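Magnetic erasers that stay on the board?
Office & Classroom Supplies > Boards
6 replies | 3,573 views

tasby_room5
We have a Rendska board in the study room and the felt eraser is always on the floor. Is a magnetic one worth buying, or do they slide off after a month?

Frimpong
Depends on the board. Steel, yes. Glass needs a much stronger magnet and most erasers don't have it.

afia.nartey
I bought 2 of the deli ones in August, No.7840. Purple, soft face, the label says magnetic whiteboard eraser. Mine have stayed up on a painted steel board.
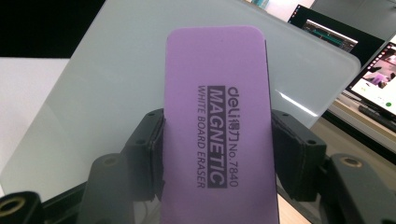
Re: Magnetic erasers that stay on the board?

zisau
I'd skip foam. It loads up with ink and then you're just moving gray around. Felt with peel-off layers costs more but lasts.

afia.nartey
Not my experience. I wipe the face with a damp cloth every couple of weeks and let it dry overnight. If you leave marker on the board for a month, sure, any eraser will smear.

zisau
We have six people writing on ours all day — damp cloth isn't happening.

Frimpong
Then it's a different job. For a study room foam is fine. Tasby, try a fridge magnet on the board before you order anything. Some of the cheap Rendska boards aren't steel.

tasby_room5
Magnet sticks, but weakly near the corners. I'll get one foam and keep the felt for the big wipe at the end of the day.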